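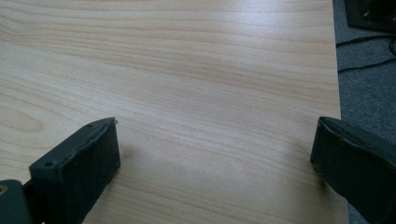

Hi Nathalie, you asked for a plain answer to whether the machine can clear and wipe a table yet, so I'll start there: wiping yes, clearing sometimes, and the two together not often enough that I'd let it loose in a real kitchen. Gyu-bin and I have spent most of the time since November on the table job. It's harder than folding towels was, mainly on account of reflections. You know how a pale tabletop gets that washed-out bright patch when the light bounces off it? The software kept taking that patch for a spill and going back to wipe it again and again (very thorough, very annoying). Gyu-bin retrained it with the lights in all sorts of positions and it's much better now. The wood grain still fools it from time to time, especially the little knots.

On numbers: we've logged 280 full runs at the Mulville site. A run means cups and cutlery off, then a wipe, then stop. The plan said 1000 by the end of the grant, so we're behind, and I'd rather you heard that from me now than in the spring. We lost 11 working days waiting on replacement finger pads from Groen, and then the first set didn't fit. The second set did!

What goes well: mugs, bowls, anything chunky. It picks up a mug about as neatly as I do before coffee. What goes badly: teaspoons. A spoon lying flat on a table gives two blocky fingers almost nothing to get hold of, and if they come down a hair too low they press on the wood and the whole arm stops itself. Gyu-bin wants to try sliding the spoon to the edge of the table first and grabbing it there. I was skeptical, but the few tries we did by hand looked promising, so that's next on the list.

The folks at Mirik (the café people) came by to see it and asked the question everyone asks, which was how long a table takes. Right now it's 15 minutes. Their staff do it in less than one. They were nice about it. They did say they'd be interested in something that worked slowly after closing, with no customers to trip over, and I think that's worth a proper conversation.

Money is fine. We're under on travel and a bit over on parts, and I'd like your OK to move the difference across before we place the next Groen order. Grollia is still hosting our data for free until the summer.

I'm out from Thursday and back after New Year. If you can let me know about the parts money before then, I'll get the order in.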